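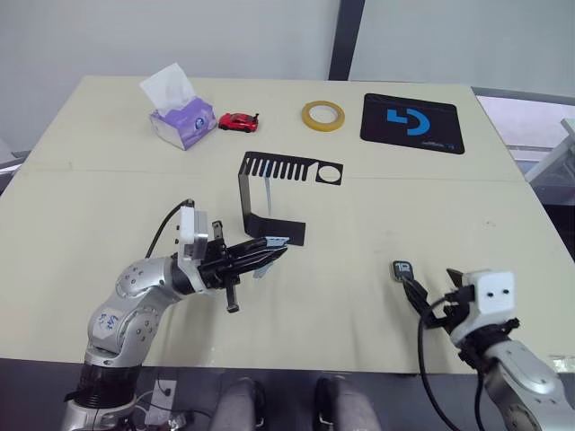

Small Parts Table: News for April

Monday, April 9, 2018

The small parts table at our Luseck workshop is open again after the winter. It is the large beige one, made from two panels, and many of you know it already from the October evenings. Please keep the same order as before: small things stay in a row on the far panel, and the near panel is left mostly free for the work. When the near side fills up, we lose screws, and then we lose half of the evening.

This month we continue with brackets. We have 15 of them to finish for the shelves in Virnedville, and they are the black bent type, with a flat base plate, a vertical strip and a top plate with narrow slots. The round hole near one end of the top plate is for the cable tie. Please do not use it for a screw, even if the screw fits.

A few requests:

Stand the bracket on its base plate before you start, and check that it does not rock. If it rocks, put it in the return box and take another one.

Be careful with the seam in the table. It is thin, but very small washers like to stop there.

The small clear pieces are easy to lose on a pale surface. Take one at a time - not a handful - and close the bag after.

We ordered 200 new screws and a bag of 1000 washers from Kabbaj. The screws have arrived, the washers will come later. Until then, please use the old washers from the Grirnden box, I counted 187 of them last week.

The table has some faint scuffs now. They do not disturb the work, so please do not try to polish them away with the strong cleaner. A soft cloth and a little water is enough.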